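Flurnico Support - Deployment Votes Tracker
Ticket: Withdrawal resolutions show as carried when they were only tabled
Opened by: Piyumi Rathnayake, Idahosa
Assigned to: Nnamdi Ekpo
Component: Destaso import, vote classification
Priority: High
Status: Awaiting confirmation

Reported problem

The tracker's summary page for troop withdrawal resolutions gives 21 carried for the current legislative term. Our own list, kept by hand from the published journals, gives 20. The difference is a resolution on pulling out the training mission. It was debated, a motion to table it passed, and it went no further. The tracker shows it as carried, with the tabling majority recorded as the majority for withdrawal.

This reverses the meaning of the vote. Members who wanted the troops kept in place voted to table, and they are now listed on their profile pages as supporting withdrawal. One of our briefings quoted the figure before we noticed. The briefing has been corrected.

Steps to reproduce

Open Summary, then Overseas Deployments, then Withdrawal.
Set outcome to Carried.
Sort by latest action. The training mission resolution is first in the list.
Open the record. The question field reads "On the resolution". The journal has "On the motion to table the resolution".

Expected: outcome Tabled, not included in the carried total.
Observed: outcome Carried, included.

Log

24 February 2019, N. Ekpo
Reproduced on the live site. Journal text checked against the scanned page and it agrees with the reporter. The source file from the clerk's office is also correct: the question field there is given in full. The fault is therefore on our side, between download and display.

N. Ekpo
Ran the same source file through Destaso on the test copy. Output is correct. Ran it on the live copy. Output is wrong. Live and test have the same version number, but the live copy has a local rules file that test does not have. The rules file dates from October and shortens long question titles for the mobile layout. It removes everything between "On" and the last "the" in the string. For "On the motion to table the resolution" that leaves "On the resolution".

N. Ekpo
Confirmed as cause. The shortening was meant for display only. On live it runs before classification, so the classifier never sees the word "table". Motions to postpone and motions to recommit would be hit in the same way. Amendments are safe - their titles end in a number and the rule does not match.

C. Oyelaran
Can we say how many records are affected before anything is changed? I do not want the totals moving twice in public.

N. Ekpo
Compared stored titles with source titles for all 1,890 recorded votes in the deployments section. 2 records differ in outcome after reclassification: the training mission resolution, and a motion to postpone on the airbase lease. The second is filed under Basing, so it was never in the withdrawal total. All other shortened titles still classify correctly.

N. Ekpo
Moved the shortening step to after classification on test. Full rebuild of the section done. Withdrawal, Carried: 20. Training mission resolution: Tabled. Airbase lease: Postponed. Member profiles for both votes now show the procedural position and no policy position, as for any other procedural vote.

C. Oyelaran
Approved for live. Please add a correction note to both records with the old and new outcome. Members' offices do look at these pages.

N. Ekpo
Fix applied to live and section rebuilt. Correction notes added. The first rebuild left the old member scores in the cache - cleared by hand and checked on six profiles from each side of the vote. Exported spreadsheets downloaded before the fix will still have the wrong outcome and need to be fetched again.

Outstanding

The Temcombe mirror copies our section once a night and will show the old figure until its next run.
The rules file is now under version control. A check for the words table, postpone and recommit has been added to the import tests.
No change made to how procedural votes are scored. That is a policy question and should have its own ticket.

Reporter to confirm totals before closure.
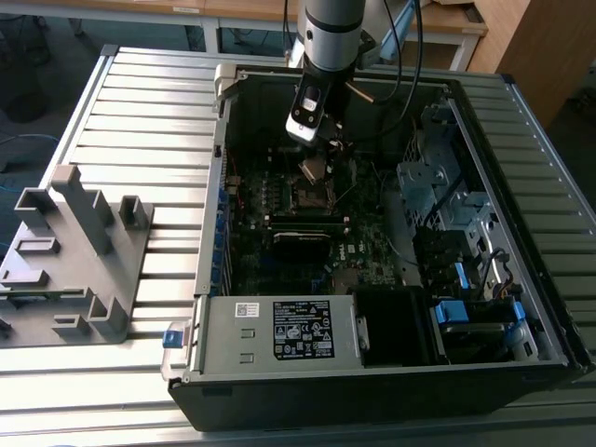
Janaína Fontes: Totals confirmed at Idahosa, on behalf of Piyumi. We get 20 on the withdrawal page, and the tabling vote is now recorded as procedural on every profile we tried. The airbase lease record has its correction note, but the note gives only the new outcome and leaves out the old one. Please add it and then close. I will open a separate ticket on the scoring of procedural votes. A vote to table is often the only recorded position a member takes on a deployment, and our readers ask for it.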